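Reading time: 4 min

Re: [bench-tidy] hub in the vise or hub on the bench?

Quick reply before I run out, so forgive the shape of this. I'm on the bench until 7 and have the power strips to do after.

Earlier message:

> From: Halina Kaczmarczyk
> To: bench-tidy list
>
> Hi all, I'm redoing the charging corner at Flastley and I'm stuck on the USB hub. It's one of those long slim black ones, ports all down one side. Every time somebody plugs in, the whole thing skates off and takes the other cables with it. Somebody at Stalgate told me to screw it down, somebody at Paiva told me to clamp it. I can't drill this bench (the landlord, don't ask). Also half the cables are too short and the other half are in a knot.
>
> What are people doing? Pictures welcome, I'm slow without pictures.
>
> Halina

OK Halina. Clamp it. We went through the same thing in January and I would not go back.

Ours is a black hub with blue ports and it goes in the small vise, the one with the threaded screw down the side. Snug, then stop. It's a plastic case, no need to lean on it. What you get is a hub that stays put when you push a plug into it. Sounds like nothing but try it for a day.

Fingers go near the plug end when you push, not back on the cable. A thin cable just bends and the plug goes in crooked. And line it up before you push, the blue tongue is easy to miss if you come in at a slant.
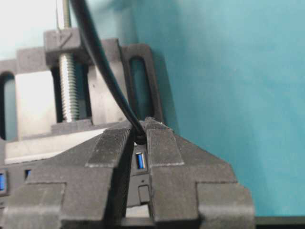
Which way round to put it

Ports facing out to the side, toward the open part of the bench. I had them facing up at first and they filled with dust and crumbs (mine, yes). Sideways, the cables come straight off and lie down on the bench on their own.

Keep the screw on the side you don't plug from. If the handle is where the cables want to go you will hate it inside a week. And leave yourself a clear stretch of bench in front of the ports, more than you think. You need room for the plug plus your hand.

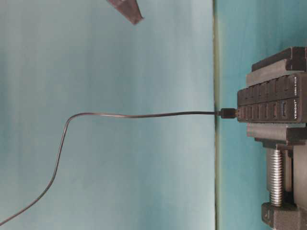 Hub held in the vise, ports to the left.

The knot. I'd take everything off the bench and start over, it's quicker. Pull out every cable, lay them flat, bin anything with a cracked jacket. We had 14 in the box and kept maybe half. Then hang each one from its plug for a minute and let it untwist. Don't skip that, it's most of the job. A cable that's been wound round a hand for a year will never sit flat otherwise.

If you want to try the spot before you commit to the clamp, just set the hub down loose with the long side toward you and run through what you'd plug in on a normal day. Stick a bit of tape down where you want a corner to go. You'll find out pretty fast wether you're reaching over things.
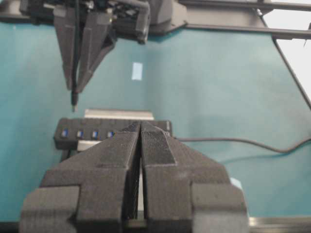 On length, the short ones go to whatever lives closest and never moves. Card reader, lamp, that stuff. Long ones for anything you pick up. I label both ends, masking tape and a marker. The Horkard labels are nicer but a pack of 100 is silly for one bench and they peel anyway.

Then leave slack. This is where I'd disagree with the Paiva people, they tie everything tight to the edge and it looks great, and then each plug has a sideways pull on it all day long. Let the cable run out flat from the port, then turn down and away towards the front corner or wherever it's going. A loose bend is fine. No tie in the first hand's width. 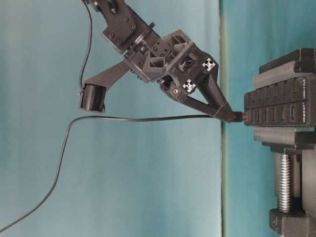

Fill the ports from the far end in, so you aren't working round cables that are already there. With two rows I do the bottom row last, other people do it first, I don't think it matters much. Leave one port free for visitors or they'll unplug something of yours.

To get one out, hold the plug. Never the cable. I say this to everyone and then do it myself.

If the vise marks the case, a strip of rubber or an old bike tube on each jaw. Ours is bare and I haven't bothered.

Let me know how wide the bench is, and if the landlord minds a clamp-on vise, some have a screw under the edge and dont need drilling. Have to go, will read the rest of the thread tonight.

Recent in this list
- Drawer dividers, cardboard or wood
- Re: Re: where do the adapters go
- Shelf 513, who has the key
- Power strips under the bench, pros and cons
- Flastley move, what's staying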